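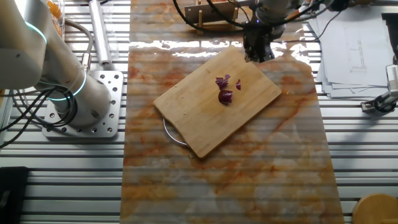 4.2 Perception and contact planning for the cutting task

Clando splits the work between two processes. Grudska, the perception module, segments the board and every piece of onion on it from the fixed view, and the planner turns those masks into tool poses. Red onion has been a delight to work with, because its purple stands out so well from both bamboo and marble. The marble is another story: its glare produced most of our false masks until we added the wrist view, where the knife handle serves as a built-in reference line.
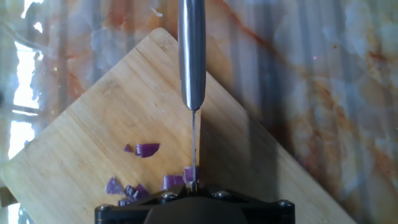
Does the planner need a model of the knife?
A single axis and a tip offset are enough, and both are estimated again after each grasp.

Figure 5. Wrist view with the blade held upright in the gripper and a hand reaching in from the left, fingertips just short of the steel.

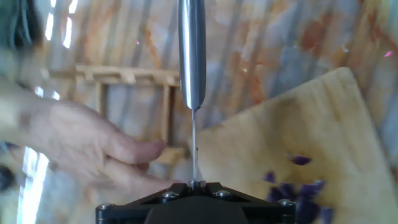 Last modified: 26 March 2019

A hand this close to the blade is exactly what the Lusitz monitor was written for. It runs on the wrist stream alone, separately from the planner, and holds the arm whenever skin is detected inside the keep-out volume. Over 760 logged approaches it raised the hold in 94 percent of cases, with a median delay of about 2 frames, and we were thrilled to see that from such a small network! The misses cluster where motion blur softens the fingers. Niloufar Hassanpour's rewrite of the Akbari tracker, which carries the hand mask forward between detections, should help there, and we plan to merge it in May.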